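August, early evening

Spent most of the day on the equipment budget for the picking cell. I had hoped to have it finished by lunch and it is still not finished, but the big lines are settled enough that I can stop carrying them around in my head.

The Biltano quote came back this morning. The arm itself is the same price as in spring. What went up is the support contract, and they have moved the second year of it out of the base price and into an option. I read it twice to be sure. I wrote back asking for both years on one line so I can compare it with Sustport, who put everything on one line and then add freight at the bottom.

Sustport freight is 434. That is for one pallet and does not include the lift gate. I asked for it in writing.

Fingers are what I keep underestimating. Last year I put down one set per gripper and a spare, and we went through the spare before the leaves were off the trees. The faces wear and then the grip on smooth plastic gets unreliable, and the operators start nudging the force up to make up for it. This time I have 20 pairs in the plan for the year, bought in two orders so we can change the pad material halfway if we want to. Naltby will make them to our drawing. Their lead time is 32 working days, so the first order has to go in before the arm does, which feels backward but there it is.

Then the crates. We have plenty of blue ones but they are a mix of ages and the handle slots are not all the same. I would like to buy one matching batch for the cell and leave the old ones for general storage. I put that under consumables, then moved it to fixtures, then moved it back. Accounting will put it where they want anyway.

Wrist camera: keep the one we have, budget for a spare cable. The cable is the part that goes.

Vasylenko called at two about the safety scanner. They can do a site visit next month and the visit is free if we order, billed if we don't. I said fine. They want a floor plan with the walkways marked, and the one I have is out of date. Need to redraw it, with the racks where they are now and the route to the offices shown. I started on it and got as far as the long wall.

Contingency is set at 20 percent. I know it will be questioned. Last time it was ten and we spent it on an electrician and a network drop, both things we should have listed in the first place. I have listed them this time, so maybe I can give back five if pushed - but I won't offer.

Still open: training days (two or three), whether the table gets bolted down or stays on casters, and who pays for the extra outlet. Also need to ask Biltano if the controller price includes the longer cable. The drawing shows it and the price list doesn't.

Tomorrow: floor plan first, then the finger order, then clean up the spreadsheet so somebody else can read it. The tabs are a mess. 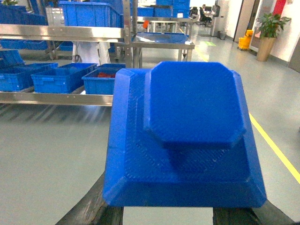
Should spare fingers go in the purchase request for the arm or in the running budget?

Put the first set and one spare pair in the purchase request, and everything after that in the running budget, where replacement parts can be reordered without a new approval.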